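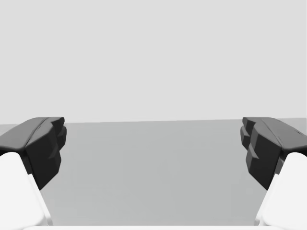 *Fig. 4. Two gripper fingers above a gray tabletop (rendered).*

## 4. Setting up your watchlist and alerts

You've installed Multura, you've signed in, and now comes the fun part! A watchlist is where you tell Multura which actors, singers, shows, tours and award nights you care about, and alerts are how it tells you when something happens. Once both are set up you can stop refreshing nine tabs during awards season. (If you run a fan page or a pop culture newsletter, do section 5 after this one, as it builds on the same list.)

Before you start, have these ready:

- your Multura sign-in
- the phone or tablet where you want alerts to show up
- a rough idea of who you want to follow

### 4.1 Create a watchlist

1. Open Multura and tap **Lists** at the bottom of the screen.
2. Tap **New list**.
3. Type a name. You can use up to 128 characters, emoji included, so go ahead and call it something you'll enjoy seeing every morning.
4. Choose who can see it: **Only me**, **Friends** or **Everyone**.
5. Tap **Create**.

Your new list opens right away. It has no entries yet, and the **Add** button pulses until you put something in it.

**Note:** The name of an **Everyone** list shows up in public search. You can rename a list at any time, but people who already follow it will get a short notice with the old name and the new one.

### 4.2 Add people, shows and events

1. Tap **Add**.
2. Start typing a name. Suggestions appear after the third letter.
3. Check the small label under each suggestion. It says *Film*, *TV*, *Music*, *Sports* or *Other*, and it's the quickest way to tell two people with the same name apart.
4. Tap the plus sign next to the one you want. It turns into a check mark.
5. Keep going until you're happy, then tap **Done**.

A single list holds 300 entries, which is a whole lot of red carpet! If you reach the limit, Multura asks whether you'd like to start a second list, and both lists can feed the same alerts.

To add an event such as an award show or a premiere, switch the search bar from **People** to **Events** first. Events drop off your list a week after they end unless you tap **Keep**. Series that come back every year can be kept with **Keep all future dates**, and the nominees are then added as soon as they're announced.

**Tip:** Bands and their members are separate entries. Follow the band if you want tour dates and albums. Follow the members too if you also want solo projects, guest spots and interviews.

### 4.3 Choose your sources

Multura gathers stories from three kinds of sources, and you can mix them however you like.

| Source | What it brings in | On by default? |
|---|---|---|
| Iyamu feed | Casting news, release dates, tour announcements | Yes |
| Sidell wire | Statements, apologies, corrections, legal filings | Yes |
| Open posts | Public social posts from accounts you pick | No |

1. In your list, tap the gear icon.
2. Tap **Sources**.
3. Turn each source on or off.
4. For **Open posts**, tap **Pick accounts** and select at least one.
5. Tap **Save**.

The Sidell wire is a favorite of ours. When a star launches a product and the name lands badly, or a studio walks back a casting choice, you get the full statement in the first person's own words, with later versions lined up underneath. Tap **Compare** on any statement to see what was changed between one version and the next. It's great for settling group chat arguments.

**Caution:** Open posts are shown exactly as they were posted. Multura doesn't check them. A post with a gray ring is from an account that has not been confirmed, so look for a second source before you share it.

### 4.4 Turn on alerts

1. Tap the bell at the top of your list.
2. Pick a level:
 - **Big news only** covers weddings, splits, wins, cancellations and major casting.
 - **Daily mix** sends one roundup at a time you choose.
 - **Everything** means everything. We love the commitment.
3. If you picked **Daily mix**, set the time. It starts out at 7:30 a.m.
4. When your phone asks whether Multura may send notifications, tap **Allow**.
5. Tap **Send a test**. A test alert should show up within a minute.

Didn't get the test? Check that your phone isn't in a quiet mode, then open your phone's own settings and make sure notifications are on for Multura. After that, go back and tap **Send a test** again.

**Caution:** On a busy night, **Everything** can send a very large number of alerts and use up battery fast. Plug in before the ceremony starts, or switch to **Big news only** for the evening.

### 4.5 Hide spoilers

Finales, elimination rounds, surprise cameos: you can keep them all a surprise.

1. In your list, tap the gear icon, then **Spoilers**.
2. Turn on **Spoiler curtain**.
3. Choose the shows and films it should cover, or tap **All**.
4. Set how long the curtain stays down. You can choose one day, three days, a week, or **Until I say I've watched it**.

Stories behind the curtain still arrive, with the headline blurred and the picture replaced by a plain color. Press and hold for two seconds to peek. A quick tap won't open them, so it's safe to scroll with a sleepy thumb.

**Note:** The curtain works on Iyamu and Sidell stories. It can't always catch spoilers in open posts, where people leave out the title of the show or misspell it. Add your own words under **Spoilers > Extra words**, such as a character's nickname, to catch more of them.

### 4.6 Connect a TV or shared screen

Hosting a watch party? Put your list on the big screen and let everybody follow along!

1. On the TV, open the Pirneck channel and choose **Multura**.
2. Make sure the TV and your phone are on the same Wi-Fi network.
3. On your phone, open the list and tap **Show on screen**.
4. Select your TV.
5. Enter the screen code. The starting code is **1212**.
6. Choose **Ticker** for a single line along the bottom, or **Wall** for full stories.

**Caution:** Change the starting code before your guests arrive. Go to **Settings > Screens > Change code**. Anyone on your Wi-Fi who has the code can put their own list on your TV, and they will.

Lists set to **Only me** stay off shared screens until you change them to **Friends** or **Everyone**.

### 4.7 If something isn't right

**The same story keeps showing up.** Turn on **Group repeats** under **Sources**. Multura then stacks matching stories and puts the earliest one on top.

**I'm getting news about the wrong person.** Press and hold the story, tap **Wrong match**, and pick the right name. It takes a few hours for your list to catch up.

**An entry has vanished.** Look under **Lists > Past events**. Ended events move there and can be put back with one tap.

**The ticker is stuck.** Close the Pirneck channel, wait ten seconds, and open it again. Your list and your code are saved.

Continue to section 5 to publish your list as a page or a newsletter.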